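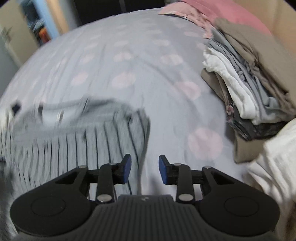

What does Forbridge do?

We collect examples for learning systems. Short takes of everyday chores, done by hand with a gripper tool, then checked, labeled and sent to the people who train the robots.

Who we are
Small shop, started in March with 4 of us and one working gripper. Now 9. Main office in Wurkis, over the print shop, second door, bell doesn't work so please call.

What we record
Laundry mostly. Folding, stacking, sorting, making beds. Kitchens next, once the Porumex job is done. Real homes only, no studio sets. Beds differ, light differs, people fold shirts all kinds of ways and we want all of it.

How it goes
One task per take. Tool in hand, start, do the chore, stop. Takes run about 20 seconds. Bad ones get kept too but tagged seperately, clients ask for those more than you'd think. Every take is watched start to finish by someone who didnt record it. Labels in plain words: pick up, fold, put down, dropped it.

Homes
We pay by the visit, same rate for a studio apartment or a big house. Faces, mail, family photos: cut before anything leaves the office. Change your mind later, tell us, we delete the takes.

Working with us
Collectors train for 7 days, paid. Steady hands help, patience helps more. Our labeling tool is called Pálfi, built in house, a bit ugly, new version on the way. Openings are on the jobs page.

Page updated June 5, 2025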